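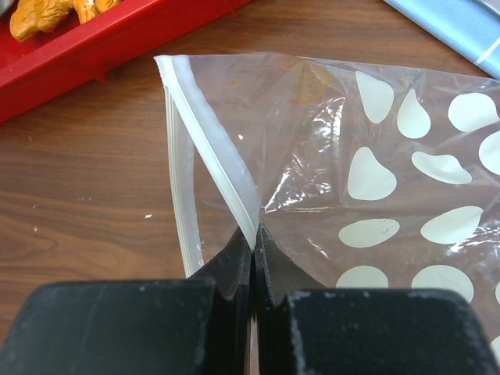 Reading group: can a promise bind you to someone who has died?

The ethics reading group at the Clivemport library meets again in November, and the topic is deathbed promises. Damir Babić will lead. He has taught philosophy to adults in Altby for years and asked for this one himself.

The case we start from is simple. A woman promises her father that she will never sell his house. He dies. Ten years later the roof is failing, her children live elsewhere, and a neighbor offers a fair price. Does she still owe him anything, and if so, who is wronged when she sells?

One answer says that a promise ends with the person it was made to. The dead can't be disappointed. Another says that the father had an interest in what happened to his house, and that this interest did not stop when he did.

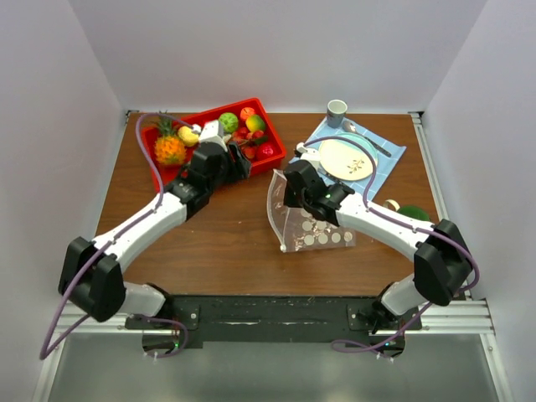 Damir leans toward the second view, but he thinks it has limits. A promise about a burial is easy to keep and soon over. A promise that ties up someone's whole life is a different matter, and he wants to ask whether the father should have requested it at all.

The reading is a short essay by Kinoshita, almost 2000 words, and copies are at the front desk. Skip the notes at the end unless you like that sort of thing. Members who write fiction are welcome to bring up to 1000 words of their own on the theme – two people have already said they will.

Zedis Hall is closed for painting, so we will be in the small room upstairs. To get the essay by mail, call the desk at extension 2721 and leave your address.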